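Cold Tea for a Crowd: Getting More Out of a Drink Dispenser

By Marlene Peixoto
Jan 10, 2023
4 min read

I love a big drink dispenser. I bought my first one for a family lunch with 40 people coming, and I've hauled it out for every birthday, bake sale and long card night from then on. People help themselves, the fridge door stays shut, and you get to sit down with your guests!

Start with the tap, because that's where the trouble hides. Unscrew it after every use (mine has a nut and two rubber washers inside) and drop all the pieces in a bowl of hot water with a squirt of dish soap. Leave them for 17 minutes or so while you do the rest of the dishes, then run a straw brush through the spout. If your tea ever tasted a little musty and you couldn't figure out why, try this first.

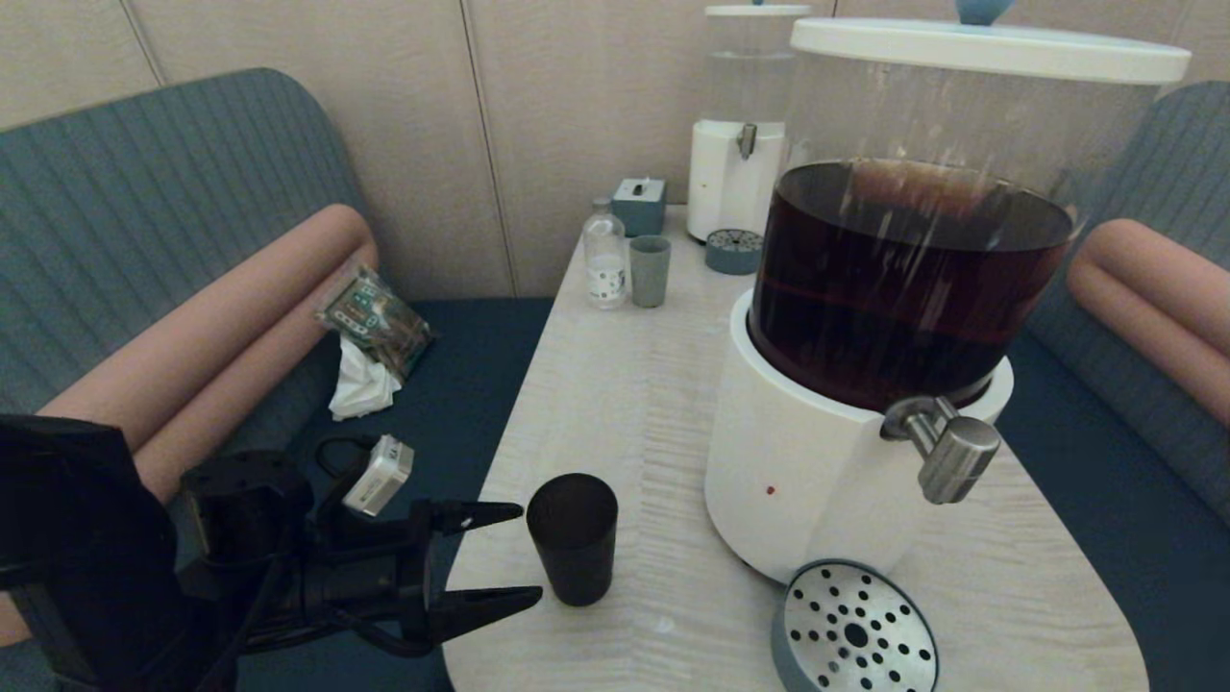

Tea stains are my favorite thing to beat, and baking soda does it every time. Make a paste with a spoonful of water, rub it around the tank with a soft cloth, rinse, rinse again. A clear tank filled with something as dark and reddish-brown as the one in the photo is gorgeous on a table, but leave it overnight and you'll be scrubbing a brown ring at the fill line. Round drip trays with a perforated top like that one want a toothbrush, in small circles, from both sides. The holes collect sugar like you wouldn't believe.

Set the tray right under the spout before you put out the cups. Dark cups are great for this, by the way, as drips don't show on them.

For ice, I freeze some of the tea itself in muffin tins. Big pucks melt slowly and the last glass tastes as good as the first! Citrus slices go in a pitcher on the side, never in the tank, or the seeds head straight for the tap.

Storing it: bone dry, lid off, tap loosened a turn. I keep the washers in a labeled envelope taped to the base, and come March, when the porch parties start up again, everything is right where I left it.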